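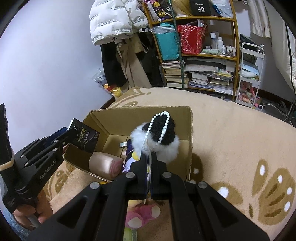 3. Der Karton als Ordnungssystem?

Drucken | Als E-Mail versenden | 2 Kommentare

In vielen Ratgebern zum Aufräumen gilt der offene Karton als Lösung für alles, was keinen Platz hat. Unsere Projektgruppe wollte wissen, ob das stimmt. Ich bin nach der Auswertung weniger überzeugt als vorher.

Schon beim Einräumen zeigt sich das Problem. Ein Schlüsselanhänger aus Plüsch, eine kleine Figur und ein schwarzes Päckchen mit dem Aufdruck »face« treffen am selben braunen Karton zusammen, obwohl sie nichts miteinander zu tun haben. Unser Ratgeber (Nedov, Kapitel 2) nennt so etwas »Kleinteile«. Das ist keine Kategorie, das ist eine Verlegenheit. Und wohin mit dem rosa Plüschtier auf dem Bett? Dazu schweigt das Kapitel.

3.1 Umfrage

Auf unseren Fragebogen im März kamen 168 Antworten. 95 Befragte gaben an, mindestens einen Karton zu besitzen, dessen Inhalt sie nicht aus dem Kopf nennen können. Gefragt haben wir nur an der eigenen Schule, und wer gern aufräumt, füllt so einen Bogen vermutlich eher aus. Beril Kırmızıgül hat in der Zwischenbesprechung eingewendet, dass »nicht nennen können« noch lange nicht »nicht wiederfinden« heißt. Der Einwand ist berechtigt, die Frage war schlecht gestellt.

3.2 Einschätzung

Die Methode »Tretgate« verspricht Ordnung in einem Nachmittag. Belege dafür haben wir keine gefunden. Ein Karton ohne Fächer und ohne Beschriftung verlegt das Durcheinander nur an einen anderen Ort. Für weiche Sachen mag das reichen, bei Anhängern mit Kettchen würde ich flache Schachteln vorziehen. Getestet haben wir das noch nicht.

Stand: 23. April 2019

Geteilt: 14 Mal | Seite drucken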